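Three-compartment tray: what is the big side meant to hold?
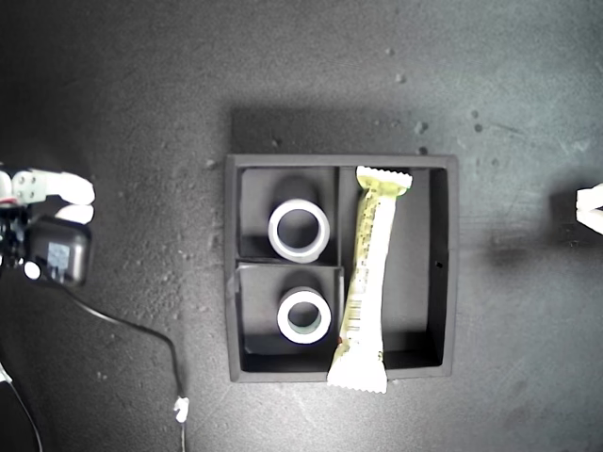
Tape on the left, lunch on the right.

Leslow_Lodger
I've been told to sort out my packing corner before the spare room is needed in July. So far I've bought a dark grey tray with two small compartments and one long one. The small ones take a roll of white tape each, and I am unreasonably pleased about that. The long one has become the home of whatever I was eating. A snack bar goes in at a slant and pokes out over the near end. What do people keep in theirs? I post 16 parcels in a good week, so it needn't be clever. Budget is whatever I have left after buying a tray.

Posted February 24, 2025

parcelpigeon
Scissors, marker pen, a short ruler. Lay them lengthways and put the pen in last or it'll slide underneath and you'll buy another one. I own nearly 134 pens by this method.

I'd get it up off the floor too, if you have a shelf. Mine lived on the floor at the Evside flat and I stepped in it twice. Tape on edge is fine, by the way, but check it's the same way round each time or you'll be picking at the end with a fingernail until bedtime.

brikia_bob
just use a drawer

Herath Road Crafts
Address labels, if yours come on a roll. I buy them in 1,000s and keep one roll in the tray and the rest in a cupboard. Measure the long side first, some label rolls are wider than you'd think and I had to send mine back. And leave the snack where it is, you'll want it by parcel nine.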